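How to take up a pair of jeans and keep the original hem

Posted November 28, 2019 in Mending

Shop-bought jeans are cut for people with longer legs than mine, and possibly for herons. You can pay the alterations counter in Skostbridge to shorten them, or you can do it at home with a basic machine and an evening you weren't going to enjoy anyway.

You will need a denim needle, thread to match the denim (the blue, not the gold topstitching), pins, chalk, a tape measure and an iron. A hammer is useful. I'll come to the hammer.

1. Wash and dry the jeans first, the way you normally would. Denim shrinks when it feels like it, and it tends to feel like it just after you've hemmed it.

2. Put them on with the shoes you wear most. Fold one leg up until it looks right and pin it. Get someone else to do the pinning if you can. Bending over to look at your own hem changes the hem.

3. Take them off and smooth the leg out on a table, with the side seams straight. Measure from the fold to the new bottom edge, then halve it. Leave the original hem out of the sum. Mine came to 36 mm.

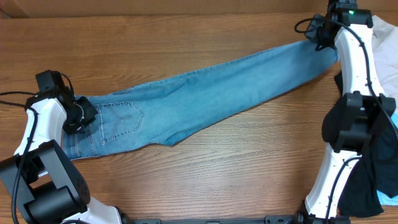 4. Turn the cuff up so the right sides are together, and measure your halved figure from the stitching of the old hem to the new fold. Check it at both seams, then at the front and back. Pin all the way round.

5. Sew just below the old hem stitching, as close as you can get without climbing on to it. Go slowly over the side seams, where the cloth is thick enough to stop a Skavoten, or at any rate mine. Turn the wheel by hand for those few stitches.

6. If the machine still sulks, lay the seam on something solid and hit it with the hammer. A dozen taps will flatten it. This is also the best part of the job.

7. Flip the old hem back down and press it hard with plenty of steam. Trim the extra cloth inside if it's bulky, and zigzag the raw edge.

Now do the other leg. Measure it separately, as legs don't always match and neither do jeans.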